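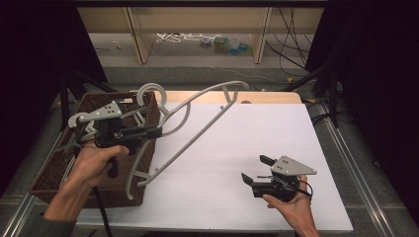

Hand-held grippers at work on a clothes hanger over a woven basket.

Can a machine put away the laundry yet? My answer is no, and I don't think it is close. But I have stopped laughing at the people who try.

Look at how the work gets taught. A person holds a gripper in each hand and does the chore with jaws in place of fingers. The hope is that a robot with the same jaws can learn from the recordings. Babak Shirazi, who has done this at Golel, told me he needed 30 tries before he could hang a shirt without dropping it. He has hung shirts all his life.

That should tell us something about the job. A hanger is an awkward thing. It has a hook that catches on whatever is near it, and it swings when you hold it by one end. Your fingers fix that without asking you. Two jaws don't.

People in the business like to talk about numbers. Golel wants 3000 recordings of the hanger task by August, and Heike Kröger, who runs the work there, thinks the machine will manage it after that. It may, with that hanger and that table. My closet has wire ones, wooden ones and a few from the dry cleaner that bend if you look at them.

The shop floor is a different matter. At Wemwood the parts come in the same way up every time, and the arms there have been loading trays for years. Timo Petersen, a shift lead, says he worries about the arms less than he worries about the conveyor. Fine. A factory can be arranged to suit the machine. I am not going to arrange my bedroom for one.

So I would not pay for a laundry robot now, at any price. I would pay for one that does a single dull thing well — matching socks, say — and leaves the hangers to me.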